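June 14, 2024

**Shared work tables open at the Karakaya building**

The ground floor of the old Karakaya building has a new use from this week. The Flellorau association, which rents the place since last September, opened its shared work room to members, with tables that can be reserved by the half day and a wall point with electricity for each one.

The project took longer than planned. The association first wanted to open in spring, but the electrical installation of the building was old and had to be checked and partly replaced before any table could be used. The work was done by Zorent, a local installation company, and it cost more than half of the budget for the room. The rest was spent on paint, lamps and the tables themselves, which were made by the carpentry workshop Stomer with light wood.

There are eight tables in total. Each of them stands against a white wall and has its own sign, and on the signs there are animals instead of numbers. Iker Gallardo, who coordinates the room for the association, explained that the numbers were a problem in the old location.

"We had table four and then we had room four, and also there was locker four," he said. "People came with their reservation and they went to the wrong place. With the animals it is easier. You reserve the fish, you go to the fish."

The signs were drawn by children from the Saturday art group some time ago, and afterwards a designer made the drawings more simple so that they could be printed with strong colors and be seen from the door. Besides the fish there are an owl, a snail, a goat and four others. According to Mr. Gallardo, the snail is the table with most reservations until now, probably for its place near the window.

The electricity was the point on which members insisted most. In a survey made last year, many of them complained about extension cords on the floor and about plugs that were shared between two or three persons. For this reason the association decided to put the power strips on the wall, over the table, and to leave the floor free. The members can reach the switch without going under the table, and they are asked to turn it off when they finish.

Some rules are the same as before. Food is not permitted in the room, but drinks with a lid are. Small bottles of glue, oil or paint may be used on the tables if they have a cap, and they should stay upright when they are not in use. The wood has only a thin protection, and Stomer has recommended to clean any spot as soon as possible with a cloth that is only a little wet -- never with strong products.

The membership costs 200 a year and includes one half day at a table every week. Extra half days can be bought at the entrance desk. The association has now 442 members, and it expects that this number will go up a little after the summer, when the evening courses begin again. The waiting list for a fixed place in the evening is already open.

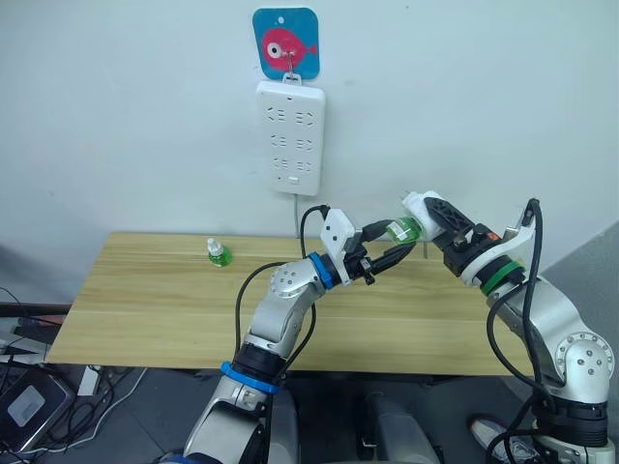 *The fish table in the new work room at Flellorau, with its sign and power strip on the wall.*

The reactions in the first days were in general good, although there were also some critical comments. Several members said that the white walls give a lot of light but also make the room a bit cold, and they asked for shelves or a board where they can leave their drawings and plans. Others would like higher chairs. The association answered that shelves are possible, but that nothing will be fixed to the walls before Zorent has given the final plan of the cables.

A second question is the noise. The room shares one side with the reading corner of the building, and the tools which make more noise can be used only in the morning. Mr. Gallardo said that this rule will be looked at again in September, together with the readers.

"They were here before us and we want to be good neighbors," he said. "If the morning is a bad moment for them, we can change it."

The association has also put aside 1,250 for repairs and small improvements during the first year. Members can leave their proposals in writing at the entrance desk, where the list of the tables and the free hours is also available.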